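O computador de escritório, esse móvel

Durante anos, o computador de escritório viveu debaixo da mesa, encostado ao cesto dos papéis, a levar pontapés com uma paciência que não se encontra nos recursos humanos. Depois chegam os portáteis, alguém arrasta a torre para o corredor e cola-lhe um papel que diz "para abate". Em dezembro, a Liluncombe, uma empresa de contabilidade, tinha 172 assim, empilhados numa sala onde antes se faziam reuniões. A sala, dizem-me, nunca foi tão útil.

Quem os foi buscar foi Christos Tzavaras, da oficina Carnwood, que desmonta computadores há 17 anos e fala deles como um talhante fala de vitela. O primeiro gesto é sempre o mesmo: deitar a torre de lado e tirar-lhe a tampa. "As pessoas compram isto, usam isto, insultam isto e nunca viram o que está cá dentro", diz.
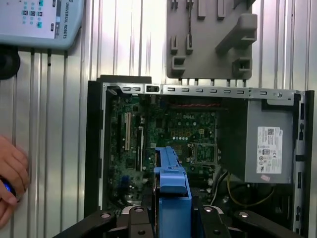 E o que está lá dentro é quase uma desilusão. Quem esperava mistério encontra uma placa verde, uma calha de chapa, um parafuso à vista e muito ar. O computador empresarial foi desenhado por gente que sabia que um dia outra gente, mal paga e com pressa, teria de lhe trocar uma peça. Daí os trincos e os plásticos coloridos, que são a coisa mais próxima da gentileza que a informática alguma vez produziu.

Tzavaras tem opiniões sobre a ordem dos trabalhos. Primeiro o disco, por causa dos dados. Depois a memória, que se vende bem. O processador só sai quando já há caixa para o guardar - "um pino torto e acabou-se a margem". A fonte de alimentação fica para o fim, e os cabos, que ninguém quer, enchem um caixote que ele chama carinhosamente de esparguete.

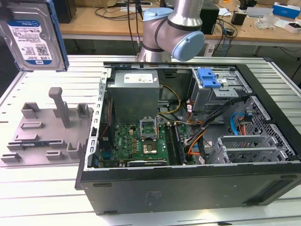
Um disco WD e uma torre Dell aberta, com o processador ainda no encaixe.

O disco é a parte delicada da conversa. Lá dentro podem estar folhas de cálculo, fotografias do jantar de Natal e pelo menos um currículo escrito em horário de expediente. A Carnwood apaga tudo com um programa chamado Halov, que demora horas e emite no fim um certificado de aspeto solene. Os discos que falham no teste seguem para a trituradora, sem certificado e sem cerimónia.

O resto tem melhor sorte. As memórias vão para outras máquinas, as caixas para a sucata, e as torres que ainda prestam recebem um disco novo e são entregues à escola Chettiar, onde voltarão a levar pontapés, agora de pés mais pequenos.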